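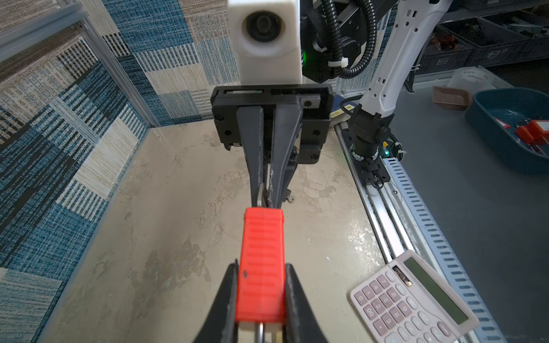

September, 6:40 in the evening

Spent the whole day on grippers and got less done than I wanted. Elmarie Van Wyk had the Greltow fingers printed last week and they were in my tray this morning, so I put the Civine pair back on first to get a baseline and planned to swap after lunch. The swap happened at 3:30.

The Civine pair is the plain parallel set, black, scuffed on the inside faces by now. I ran the usual pick on the red handle, 24 tries, same start pose each time. It dropped 4. Two of those were my fault for setting the closing width too wide. The other two slid along the ribs and let go near the end. The ribs help if the fingers close square to them. Come in at an angle and the handle rolls, and then you're holding it by one edge and it goes as soon as the wrist turns.

Greltow fingers, same handle, same start pose, another 24. Dropped 2. Better, but they are slower to close and I had to bump the force up twice before they would hold at all. I don't like where the force setting ended up. Zodwa Botha thinks the pads are too soft and will be torn up in a month. She's probably right. She was right about the last ones.

Lost most of the late morning to the controller. The Chauke box kept throwing fault 611 whenever the gripper closed and the wrist moved in the same command. The manual says 611 is a supply dip, so I checked the supply, which was fine, and then reseated every connector between the box and the wrist. It cleared after that. I don't know which connector it was and I didn't have the patience to pull them again one by one. Wrote it in the log as "connector, not found."

The wrist view is a different problem. With the Civine pair on, the fingers sit right in the middle and whatever they are holding hides behind them until late in the approach. With the Greltow pair there's a bit more to see between the tips. I tried tilting the bracket and got a good look at the tips and nothing of the table. Put it back. Broritz has a wider lens we could borrow, and I asked Zodwa to email them – she knows someone there and I don't.

Did the sums for the log on the pink calculator, after my phone died.

Tomorrow: the Greltow set again with the force down one step, and the angled approach on purpose this time, since that's where the drops come from. Ask Elmarie if she can print the pads a little harder. Order more cable ties. Call Mom before eight, she goes to bed early now.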